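Zumix Laundry and Garment Care to Open Fold-and-Pack Service in Dolside

DOLSIDE, May 15, 2026 - Zumix, a neighborhood laundry company, will open its fold-and-pack service to all Dolside households at the start of next month. The service covers clothing, knitwear and bed linen. A worker comes to the home, sorts what is there, folds it on the customer's own bed or table, and packs away whatever the customer wants stored until the weather changes.

Zumix ran the service as a trial beginning in March with 60 households. Most of them asked for help with the same job, which was getting winter clothes out of the drawers and summer clothes in. Other requests were for children's clothes that no longer fit, single socks and gloves, and fitted sheets.

"People told us they can run a washing machine fine. The pile on the bed afterward is where they get stuck," the company said in a statement. "It sits there until bedtime, then it goes on a chair, then it goes back on the bed in the morning."

A standard visit starts with the bed. The worker leaves the sheet on, spreads the clothes out on top and sorts by type before folding anything. Dark garments go to one side. Hats and other small knitted pieces are set together, and anything with a pompom or loose trim is kept out from under heavier items so that it doesn't get flattened. Folding begins with the largest pieces.
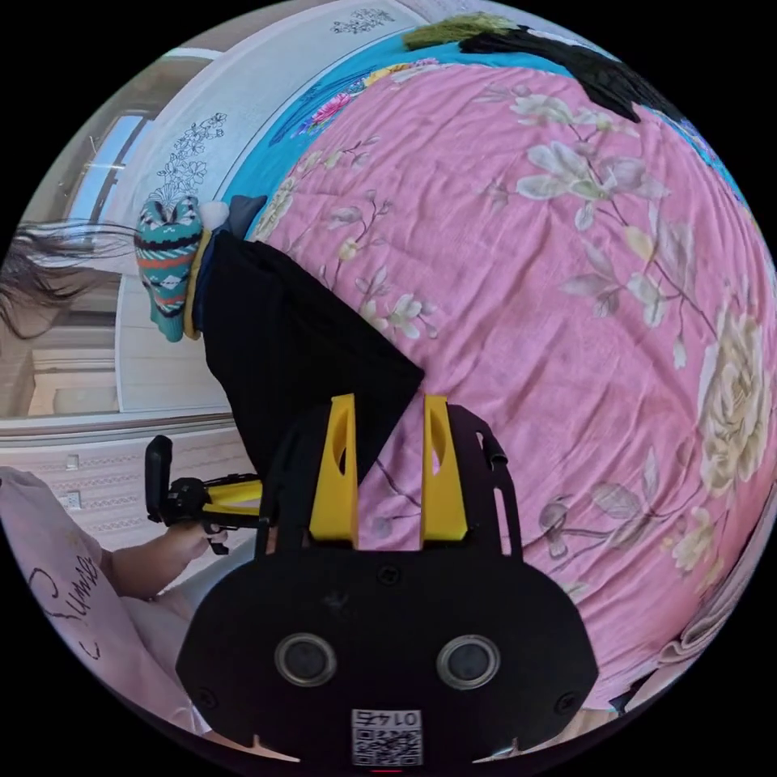

Knitwear is folded flat and never hung. Patterned knits are turned so that the pattern shows, which makes them easier to find in a drawer. Shirts and tops are folded to the width of the drawer or shelf they are going into, and the worker measures this before starting. Customers who already have a way of folding are asked to show it once at the first visit, and it is written down on their household card.

Items for storage go into fabric bags supplied by Garorex, a maker of home storage goods. The bags come in two sizes. The smaller one is meant for hats, scarves and gloves, and the larger one holds sweaters or a full set of bedding. Each bag has a pocket on the front for a paper label. Bags are included in the price of the first visit and can be bought one at a time after that.

Zumix does not use mothballs or scented sachets. Customers who want cedar blocks can put in their own.

Bed linen can be added to any visit. If the customer asks for it, the worker strips the bed after the clothes have been put away, makes it up with a clean set, and takes the used set back to the Zumix shop for washing. It is returned folded within two days. Sheets, pillowcases and duvet covers from the same set are tied together with cotton tape.

The service will be run from the Zumix shop in the Ait Ali building, next to the pharmacy. The shop has been closed since the end of winter for work on the floor and the front counter. It now has 11 washing machines and a separate folding room at the back with long tables at standing height. Customers who would rather not have someone come to the house can bring their clothes to the shop unfolded and pick them up the next day. Drop-off is open every day except Sunday.

Zumix has hired 23 people for the home visits. All of them worked in the shop's folding room or took part in the trial before being sent to customers' homes. Visits are booked in two-hour blocks, and the same worker is sent each time when possible.

The company expects to make around 3000 visits in the first year. Households that took part in the trial will keep the price they were given at that time through the end of the year.

Bookings are open now at the shop counter and by phone. Customers are asked to have clothes washed and dry before the visit, and to set aside anything they do not want handled. Ironing, mending and alterations are not part of the service, although the shop will continue to take in items for mending at the counter as before.

About Zumix

Zumix provides washing, drying, folding and simple mending for households in Dolside. The company does not take leather, fur or wedding dresses.

Press contact: Zumix press desk, Ait Ali building, Dolside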